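Open day at the Trarnstead handling lab, January

The lab opened its teleoperation bench to visitors for one afternoon. There were 35 places, and 27 people signed in. Marwan Issa ran the bench session, which used hand-held grippers, a serving tray and a small dish.

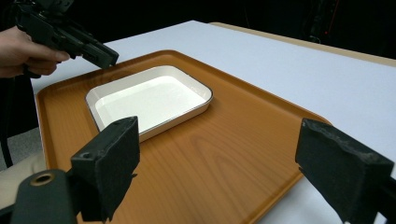
White dish on the wood-grain tray, gripper tip close to the far corner.

Both grippers are worked by one seated operator. Raed Issa took questions on finger pads -- mostly wear and replacement intervals.
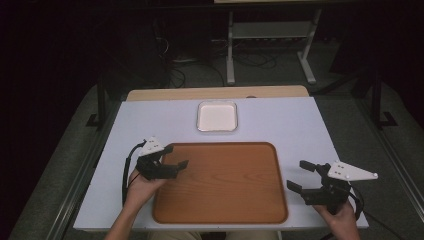
The second half moved next door to the Carretero arm, built in 1984 and still on its original base. It was shown powered down. Slides are with the Nornham office.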